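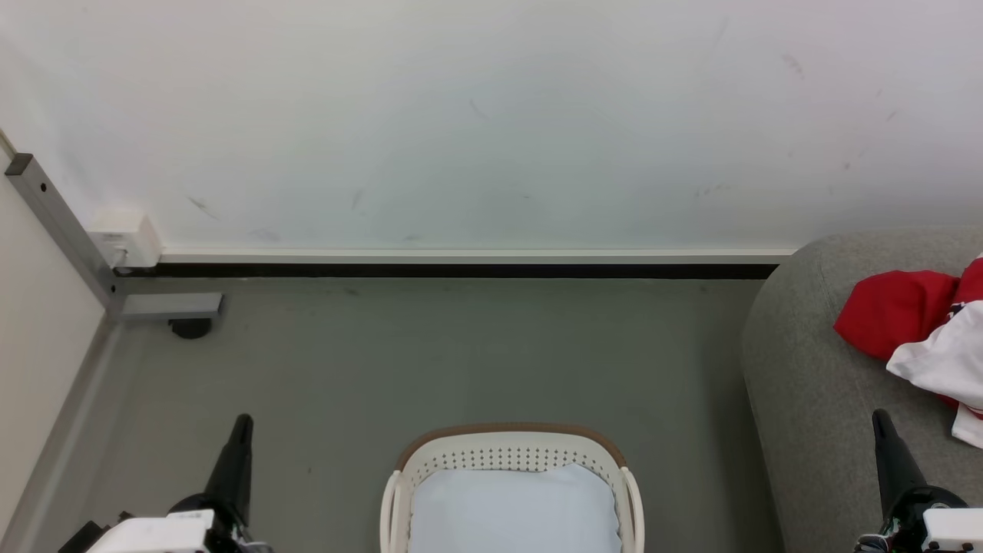
Family room, with the laundry basket by the gray sofa.

Filed under: Grantee Updates / Housing & Household Support

Progress report to the Grotus fund, period ending September
Prepared by Nadja Aebischer, Tran House

The laundry and linen work is on schedule. During this period 12 households used the service, and we handled 3888 items of clothing and bedding. Drita Spahić keeps the tally sheet and it is available on request.

Sorting has moved out of the hallway and into the family room. Clean clothes go on the sofa first, where they are matched to a household, then folded and put in a basket. Flat items such as sheets and pillowcases are folded and go in before anything else. Biljana Begović tried it the other way for a while and the shirts on the bottom came out creased.

Turnaround is now roughly 30 hours from drop-off to pickup. The delay is mostly drying time. We have 2 dryers, and one was out of use for part of the period waiting on a drum belt from Waltolex. It is running again.

The family room itself needs some work. The white wall has scuffs and dark streaks that did not come off with soap and water, so we would like to repaint it. The floor is fine and needs nothing beyond regular mopping. Tihomir Petkov has priced the paint and it fits within the maintenance line -- no extra money is requested.

Spending is under budget on detergent and slightly over on baskets. The oval ones with side handles are easier to carry up the stairs, and we bought more of them than planned.

Still open: labels for the shelves, a lock for the supply closet, and the Starusell invoice, which Ljubica Mladenović is checking against the delivery note. The next report will include the dryer repair costs.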